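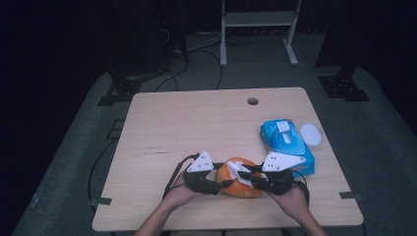

Teaching by hand: your questions

Do I need to know how to code?
Nope! I don't write any code during a session, and neither will you. You hold a gripper in each hand and do the job yourself, and the robot learns from the recordings later on.

Why wipe fruit, of all things?
I get this one a lot. An orange rolls, it's bumpy, and a tissue never folds the same way twice, so both hands have to work together. It's a lovely first task (and cheap).

How many tries does it take?
For the wiping task at Murnum we recorded 247 – more than I'd hoped, but my early ones were pretty clumsy. Boglárka Medve went through and threw out the ones where I dropped the fruit.

Should I go slowly?
Go at a speed that feels calm. I used to creep along, and then the robot crept along too! Try not to stop and think halfway through a wipe.

What if I mess up?
Keep going if you can fix it. A squashed tissue you pick up again is still worth keeping. If the orange ends up on the floor, end the recording and start over.

Do my hands get tired?
Mine do, mostly the thumbs. I take a break after 30 minutes and shake them out.

Can I try it with my own task?
Sure, write to Bok-nam Shim and tell her what you'd like to teach. New sign-ups open in September, with 5 places per group.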